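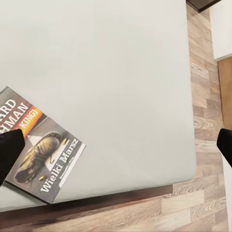 ## 3. Gathering the demonstrations

**Figure 1.** A view from the gripper in one of our simulated bedrooms-and-lounges scenes. The target is the paperback, *Wielki Marsz*, resting at an angle on the padded surface with one corner past its edge. The two black fingers come in from either side.

We want to spend a good part of this paper on how the examples were gathered, and we hope the reader will be patient with us, for we have come to believe that most of what our policy does well (and a fair amount of what it does badly) was settled long before any training run was started. The learning method in Section 4 is quite ordinary. The collection took us the better part of two years, counting a false start that we describe below, and it is the part of the work we would most like other groups to borrow from, argue with and improve.

### 3.1 The task and the rooms

Every example in the Warkitz set is an attempt to pick up one flat object from a piece of furniture and lift it clear. Flat objects are a nuisance for a two-finger gripper. A mug or a tennis ball offers its sides from nearly any direction, whereas a book lying on a cushion offers a thin edge and two broad faces, one of them pressed into the padding. People solve this at home without a thought by sliding the book until some of it hangs over an edge and then pinching the part that hangs over. We wanted a policy that could learn the same habit, and also learn when the habit isn't needed, as with a book that already overhangs a little when the attempt begins. Figure 1 shows a start of this second kind, and we are rather fond of it as a test: a patient operator will go straight to the corner, and a hurried one will try to close on the middle of the cover.

The rooms are built in simulation with our own scene tool, Troltudel, which places furniture first, then a target, then the arm. We used 278 room layouts in all. Floors, wall colors and furniture finishes are drawn separately from the layout, so that the same bed may stand on pale planks in one example and on dark tile in the next. Targets are drawn from a shelf of scanned items, mostly paperbacks and thin boxes. We kept the cover art on the books at full detail even though it costs some rendering time. In an earlier version we had given every book a plain colored cover, and the policies trained on it did poorly when they met a cover with a photograph on it – they seemed to take strong shapes in the artwork for separate objects and reach for those. A boot printed on a cover isn't a boot, but a network has to be shown this many times over.

We also left the lettering alone, in whatever language it came. The policy is never asked to read, but titles run up the sides of covers, across the tops and along the spines, and we felt that removing them would make our books tidier than anybody's real books are.

### 3.2 The operators and their station

Demonstrations were given by 8 operators, working from a hand controller with a trigger for opening and closing the fingers. Each operator saw two views on one screen: a fixed view of the room and the view from the gripper. We had expected people to lean on the fixed view and glance at the other near the end of the reach. Most of them did the opposite after a few sessions, and told us that the gripper view was the only one in which they could judge the edge of a cushion properly.

This gave us some trouble at first. With the fingers open, the gripper view has a black finger at each side, and when the arm comes in low one of them will often lie over part of the target. Operators would then back the arm away to look again, and the recordings filled up with small retreats. We tried drawing the fingers half transparent on the operator's screen, and it did make the work quicker. It also made the examples worse. The operator now knew things that the policy, looking at solid fingers, could not know, and the policy was being asked to copy choices it had no grounds for. We went back to solid fingers and simply accepted the retreats. They turned out to be useful, as Section 5.2 reports, and a policy trained on them will back away and look again in a way that is pleasant to watch.

Sessions were kept to forty minutes, with a proper break afterward. Picking up virtual books is duller than it sounds, and operators get careless before they feel tired.

### 3.3 What was kept and what was dropped

We gathered 3000 attempts and kept all the successful ones, along with those failures in which the operator had plainly tried a sensible approach and the object slipped. We dropped attempts in which the controller lost its connection, in which the target began inside the furniture (a fault in the scene tool, mended in August), or in which the operator pressed the restart key within the first second. The false start mentioned above is not in this count. It was made with an older gripper model, named Grusine, whose fingers were thinner at the tips, and after some hopeful weeks of trying to mix the two sets together we put it aside.

Of the kept attempts, 937 start with some part of the target already over an edge. We mark these separately in the release and call them the Auer subset, after the room layout in which we first noticed how differently our operators treated them. The mark is set by a geometric test in the simulator and not by eye, so a corner that barely clears the padding is treated the same way as a book that is halfway off. Readers who would like a stricter line can draw their own, as the overhang distance is stored with each attempt.

One matter we did not handle well is the furniture frame beneath the padding. On many of our beds and benches the frame sits just under the edge of the cushion, so that a finger coming up from underneath has less room than the top view suggests. Our operators learned this by bumping into it. We stored those contacts as a simple yes or no, and we now wish we had kept the force and the place of contact too. A later release will have both, but the attempts described in this paper can't be repaired, since the controller streams were saved at a lower rate than the physics.

### 3.4 Splitting the set

The split into training and test examples is by room layout and by target together. A book that appears in a test example never appears in training, and neither does the room around it. This is harsher than splitting by attempt, and our numbers are lower for it. We tried the gentler split once, early on, and found that the policy had come to know particular covers and the grasp that usually went with each. It would go to the same corner of a familiar book even when that corner lay well in from the edge and another one was hanging free. All results in Section 5 use the harsher split, and the lists of held-out rooms and targets are included with the release.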